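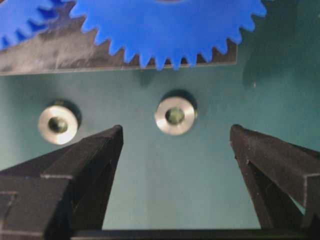

Hamish Partington wanted to know, under the April post, why we bother with a search step at all when the pose estimate is supposed to be good enough to drop a gear straight in. Fair question, and it got me to finally put this page together!

The short answer is that the estimate gets us close, and gears don't care about close. A tooth that lands on top of another tooth looks perfect to the position controller right up until the force starts climbing. So the software has to notice, back off a hair, turn a little and try again, and all of that has to happen without shoving the other gear out of place. I've been working on this part for most of the year and I still get a kick out of watching the log when it goes right.

Gear meshing with Gisow
Updated August 15, 2026

Gisow is our task planner. It holds the order of operations (approach, contact, search, seat, release) and knows which steps can be undone. Under it sits Baveck, the control layer, which does compliance and contact detection and takes its targets from Gisow as small moves with a force limit attached. Witik records everything and plays it back. The names have no meaning, they were what was left after the good ones were taken.

The search used to be a plain spiral. Lụa Kiều rewrote it over a long weekend so that it mixes a tiny rotation with the sideways motion, and the difference was huge. The spiral on its own would go round and round with the teeth riding on each other - the rotation gives them a reason to fall in. Her version also remembers which direction the force dropped in last time and tries that first.
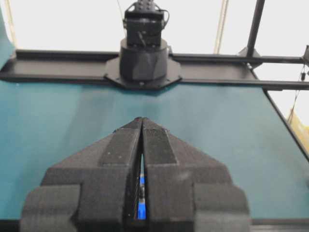
Her other change was smaller and I almost like it more. Baveck now takes a zero reading on the force estimate before every approach, in free air, with the arm holding still. We had been doing it once at startup and then wondering why the contact threshold drifted through the afternoon. With the fresh zero we could bring the threshold down to 8 newtons and stop getting false contacts on the way in.

Perception, meanwhile, is in the middle of a cleanup. Hưng Đào moved the detector to work from edges first and color second, so a shadow next to a part doesn't pull the center estimate sideways anymore. There's still a bad habit when two parts of the same color overlap and it wants to treat them as one big blob. He has a fix on a branch called overlap-2 that splits the outline where the curvature flips, and it's lovely when it works. When it doesn't, you get three gears.

Timing, for those who asked: a full perception update takes 62 milliseconds on the bench computer, and Gisow only asks for one between steps. During the search itself everything runs on joint and force data. We tried feeding vision in continuously and the arm got twitchy, chasing every little change in the estimate.
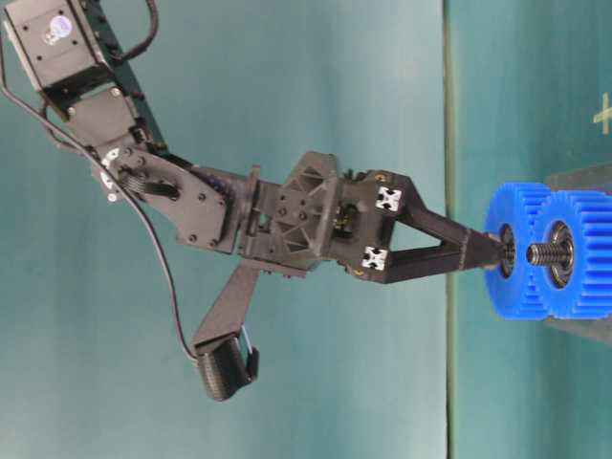 Replay is where Witik earns its keep. Nhàn Đồng added a view that lines up the force trace, the planner state and the commanded pose on one time axis, and you can drag a marker along and see what Gisow believed at that moment. We found 19 runs where the planner called a gear seated too early, all with the same shape in the trace: a quick dip, then a slow creep back up. That shape is now a check of its own, and the planner waits out the creep before it moves on.

We have over 100 recorded runs with the new search, and I keep going back through them looking for odd ones. Some take a strange sideways path that I would never have written by hand, and they get there anyway.

Next on the list is release. Opening the fingers can drag a part slightly if one side lets go first, and Baveck has no idea that happened. Thư Vi wants to treat letting go as a contact step like any other, with its own limit and its own retry. I think she's right, and I'd like to have it in before the next update to this page.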